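Dernière ligne droite pour les mémoires de master : ce qu'il faut savoir avant le dépôt
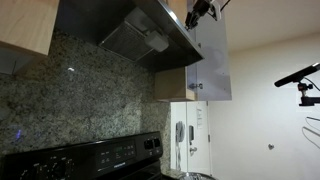
La période de dépôt s'ouvre en mai et le secrétariat reçoit déjà beaucoup de questions. Nous reprenons celles qui reviennent le plus souvent, avec les réponses valables pour tous les parcours de lettres et de sciences humaines.

Le dépôt se fait en deux temps. La version numérique est à envoyer sur la plateforme Cluko avant 20 h le jour de l'échéance de votre parcours. La version imprimée peut être remise au bureau 26, bâtiment Markley, dans les trois jours ouvrés qui suivent. Les deux versions doivent être identiques, pagination comprise. Si vous corrigez une coquille après l'envoi du fichier, laissez-la telle quelle dans l'exemplaire papier et signalez-la sur une feuille d'errata glissée à la fin.

Côté mise en page, la consigne n'a pas changé : interligne 1,5, marges de 3 cm à gauche, notes en bas de page. Les annexes ne comptent pas dans la longueur du mémoire, la bibliographie non plus. Les entretiens retranscrits vont en annexe, anonymisés, même si la personne interrogée a donné son accord pour être citée dans le corps du texte. Le formulaire de consentement signé reste chez vous. Il ne doit apparaître dans aucune des deux versions.

Pour la reliure, l'atelier Sarpong applique un délai de deux jours dans les semaines de forte demande. Il accepte les fichiers PDF uniquement. Vérifiez que les polices sont bien incorporées, surtout si vous citez du grec ou de l'arabe : l'an dernier, plusieurs exemplaires sont sortis avec des carrés à la place des caractères et il a fallu tout réimprimer.

Adelino Abreu tient une permanence bibliographie à la salle Gurkley jusqu'à la fin de la période de dépôt, de 14 h à 17 h, sans rendez-vous. Il peut relire une liste de références, expliquer comment citer un fonds d'archives ou récupérer une base de données abîmée par une mise à jour. Il ne relit pas les chapitres. Venez avec votre ordinateur et une copie de sauvegarde.

Les demandes de report passent par votre directrice ou directeur de recherche, qui transmet un avis au secrétariat. Un report accordé décale la soutenance à la session de septembre. Il n'y a pas de session intermédiaire.

Les soutenances durent une heure, dont 20 minutes de présentation. Le jury se compose de deux personnes au moins. Elles sont publiques, sauf clause de confidentialité, et vous pouvez assister à celles des autres : la liste sera affichée devant le bureau 26 dès que les jurys seront confirmés. Si vous avez besoin d'un vidéoprojecteur, cochez la case prévue au moment du dépôt numérique.

Vous recevez cette lettre parce que vous êtes inscrit·e à la liste de diffusion des masters. Gérer mes préférences | Se désabonner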